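# Do Snack Bags Belong in the Recycling? A Second Look at Our Sorting Rules

I started this project expecting to write something cheerful about recycling. I am less cheerful now, and I think the reasons are worth a few pages.

## What the guide told us

Our class was given a one-page sorting guide called Oteo, written for dorm kitchens. It has two rules for wrappers. Paper goes in the blue bin, and "clean plastic film" goes in a separate sack that leaves on the collection run. The guide says nothing about bags that are printed plastic on one part and shiny foil on another. It also doesn't say what "clean" means, or who checks.

## What I did

For most of June I kept the wrappers from the shared kitchen on my floor, with a box by the door and a sign asking people to drop theirs in. I ended up with 232. I shook out the crumbs, flattened what would flatten, and sorted everything by the guide.

I used the scrunch test for anything doubtful: crush it in your fist, let go, and see if it springs back. The guide treats this as settled science – I don't. The same bag sprang back for me and stayed crushed for my roommate, who has stronger hands. I repeated the test on 30 wrappers the next morning and changed my mind on enough of them that I stopped trusting my first sheet.

## Results, such as they are

Paper was easy. Clear film was fairly easy. Foil-faced bags were a mess, and they made up the pile I kept moving from one side of the table to the other. A torn one is worse, because you get scraps along the rip that are too small to sort and too greasy to want to.

Labels didn't help much. Many of the bags came from the import grocery and were printed in languages I can't read, so any disposal advice on them was lost on me. I don't count that against the bags. I do count it against a guide that says "follow the instructions on the pack" in a building like ours.

## Problems with my own work

The box was by the door, so it probably missed whatever people ate in their rooms. I did all the sorting myself. I also have no idea where the film sack goes after pickup. I asked 2 times and got a leaflet both times.

## What I would change

I would put foil-faced bags in the trash and say so in large type. Some people on my floor called that giving up. Maybe, but a sack full of doubtful wrappers doesn't look like recycling to me either.
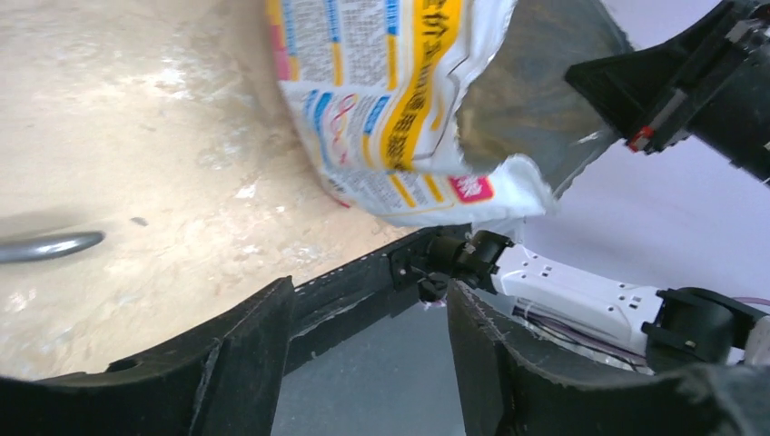
*Angeliki Stergiou*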